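[wanemel-users] Re: Open day at Tristus, was it worth the drive?
From: Skye Laing
Posted in May, 4:40 pm

Hi all,

Answering the message below, plus two people who wrote to me off list with much the same questions. I went to the Tristus open day with one colleague from Dalgleish. We were there from nine until a little after three. My notes are long in places because we may have to make a buying decision from them.

> We couldn't send anyone to the Tristus day and would like to hear
> from someone who did. Mostly three things. Did they show the shelf
> task live or only in simulation? Is the Wanemel scene the same one we
> all downloaded in the winter or have they changed it? And did anyone
> get a straight answer on how many training runs it took? We have a
> two-arm cell standing idle and I need to tell my manager something
> before the end of the month.

Taking those in order.

1. Live or simulated. Both, but mostly simulated. The morning was all in the demo room with the simulator up on the big screen and one of their engineers driving. The real cell was shown after lunch, for half an hour, behind a guard. They ran a simple handover between the two arms on it and did not run the shelf task. I asked why and was told the hardware shelf was still being fitted. I have no reason to doubt that, but it means I can't tell you anything about how the shelf task behaves on a physical cell.

2. The scene. It has changed. If you have the winter download, the tabletop and the arms are the same, and the tray is still on the left. The shelf unit is new. Ours was a plain open rack and theirs is now a blue unit with dividers and compartments. The small container is new as well. They let us take screen captures, so I am putting two in this message. 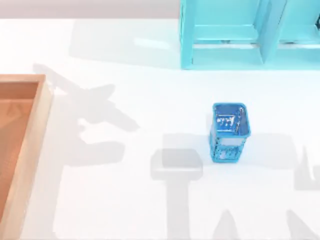 Overhead view, tray at left, blue container on the table, arms showing only as shadows.

Shadows are on by default in the new version, and they asked the group to leave them on. The engineer said that an earlier policy trained without shadows did badly when they turned them on later, so they now train with them from the start. Somebody from Fillent asked if the shadow of a gripper lying over the work area confuses the object detector. The answer was "sometimes, early on." I would have liked a number there and did not get one.

The overhead view is the one they use for finding the container. The start position of the container is changed at the beginning of every episode, within a patch of the table that you set in the config file. The tray stays put. You can move the shelf, but they recommend not doing so until you have the base task working.

3. Training runs. This one did get a straight answer. The policy they demonstrated was trained on 3,019 episodes. They had planned for 4,000 and stopped when the results flattened out. Of those, 346 were driven by a person with the hand controllers and the rest were generated in the simulator from variations on them. I asked whether the 346 were all by the same operator. They were not, but she did not know the split. I have asked for it by email.

The afternoon session was hands on. We were put in groups of 6 and each group had a workstation with the same scene loaded. Each person got one turn at driving an arm. My turn went to getting used to the controllers, and I knocked the container over twice. My colleague did better. If you go to the next one, ask for a seat at a workstation near the door, as the others are hard to see from once people are standing.

A lot of the discussion in our group was about the shelf. The compartments are divided by tall uprights, and an arm coming in at an angle has to clear them. The approach they teach is to line up in front of the compartment while still low over the table, then lift, then go in. Two people in our group went for a diagonal path straight to the shelf and both hit a divider.
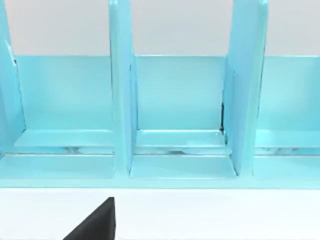

Shelf from the front. Tip of a black gripper finger at the bottom.

The front view is the one to watch when you are lining up. From overhead I could not judge my distance to the front ledge at all. There is also a narrow slot between the upper floors and the lower front tier, and I asked if that was going to catch fingertips. They said it can, and that the collision shapes for the shelf are simpler than what is drawn, so don't trust what you see there to the last few millimeters. That was the most useful thing I heard all day and it is not in the documentation. I have suggested they add it.

Other points, in no order:

- The new scene needs the current Wanemel release. It will load in the old one but the shelf has no collision at all and the arms go straight through it.

- Config files from the winter version mostly work. The camera names have changed and you will have to edit those by hand. They promised a conversion script and gave no date.

- Licensing is the same as before. Nobody from sales spoke, although there was a price sheet on the table by the coffee. I have a paper copy and can scan it.

- Logging is better. Every episode now saves both arm paths and the grip state in one file. The old version split these up and we lost a week at Dalgleish matching them.

- Lunch was sandwiches. Parking is behind the building and the sign for it is easy to miss from the road.

Was it worth the drive? For us, yes, mainly for the hour at the workstation and the remark about collision shapes. If you only want to see a physical cell do the shelf task, I would wait. They said another open day is likely once the hardware shelf is in and that this list would get the notice first.

For your manager, my own view is that the simulator is far enough along to start on now with an idle cell waiting. I would not promise anyone a date for moving it to the real arms.

If anybody else on the list was there and remembers the morning differently, please correct me. I missed ten minutes of it on the phone.

Skye Laing
Dalgleish

--
wanemel-users mailing list | Contact the list owner | Copyright remains with the individual posters | Back to top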